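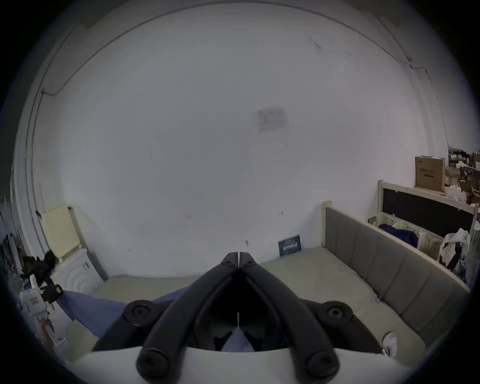 Blick vom Handgreifer aufs Bett, das blaue Laken zerknittert.

So, kleiner Thread zum Bettenmachen, weil mich nach dem Vortrag im März so viele gefragt haben, wie wir bei Furnen eigentlich an die Demos kommen. 1/7

Kurzfassung: Wir führen zwei Handgreifer durch die Aufgabe, die Kameras laufen mit, und die Policy lernt später aus genau diesen Bildern. Teleoperation hatten wir auch probiert, aber bei Stoff war das eine Qual. Ein Laken glattziehen mit Verzögerung in der Leitung, viel Spaß! 2/7

Was mich am meisten Nerven gekostet hat, ist die Fisheye-Optik am Greifer. Am Rand biegt sich alles, dafür hat man Matratze, Kopfteil und Wand gleichzeitig im Blick. Vicente Tapia wollte anfangs alles entzerren. Haben wir getestet – wurde schlechter, die Ränder fehlten dann einfach. Also bleibt es krumm. 3/7 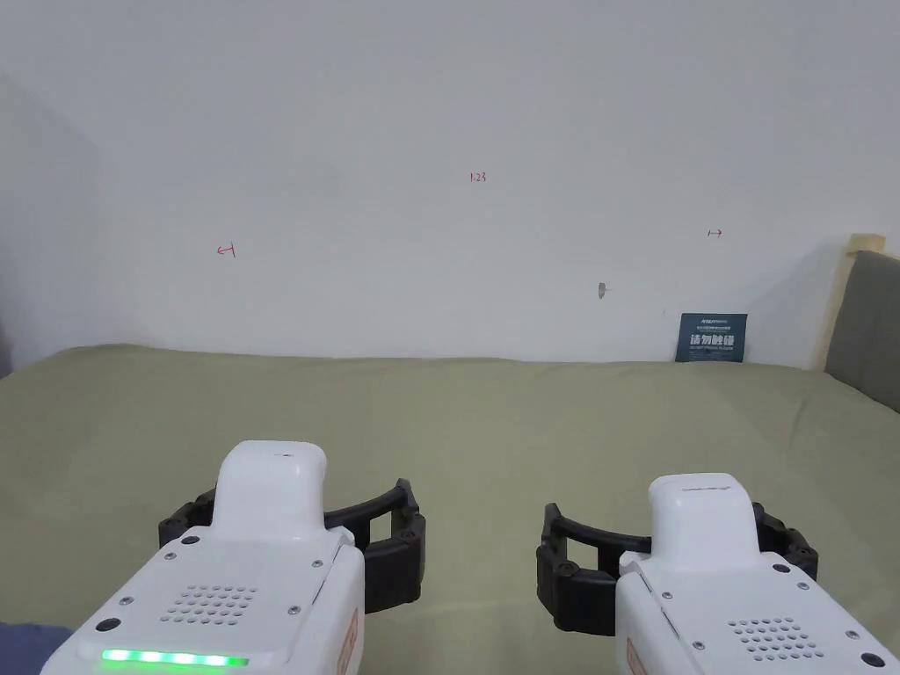 Die Sicht von oben: beide Greifer offen über dem grünen Laken, an der Wand die roten Pfeile und die 1.23.

Zum Ergebnis, auf das ich ein bisschen stolz bin: Nur mit den Greiferkameras hat die Policy 14 von 22 Laken sauber hinbekommen. Mit der Kopfansicht dazu waren es 19 von 22. Gleiche Demos, gleiches Training, nur ein Blickwinkel mehr. 4/7

Meine Vermutung: Von oben sieht das Netz beide Hände zusammen und kann besser abschätzen, wie weit sie auseinander müssen. Aus der Greiferperspektive ist die andere Hand oft gar nicht im Bild. Dorian Pruvost hält dagegen, dass es vor allem an den flachen Falten liegt, die man aus der Nähe schlecht erkennt. Wir streiten noch (nett). 5/7

Was noch nicht klappt: Kissenbezüge. Null Chance bisher. Und Spannbettlaken an der hinteren Ecke, da rutscht der Stoff gern wieder runter, wenn vorne gezogen wird. 6/7

22 Versuche pro Variante sind natürlich dünn, das weiß ich auch. Nächste Runde mit anderen Betten und mehr Durchläufen, der Code liegt intern unter Bronance und wird gerade aufgeräumt. Fragen gern hier drunter, ich lese heute Abend alles! 7/7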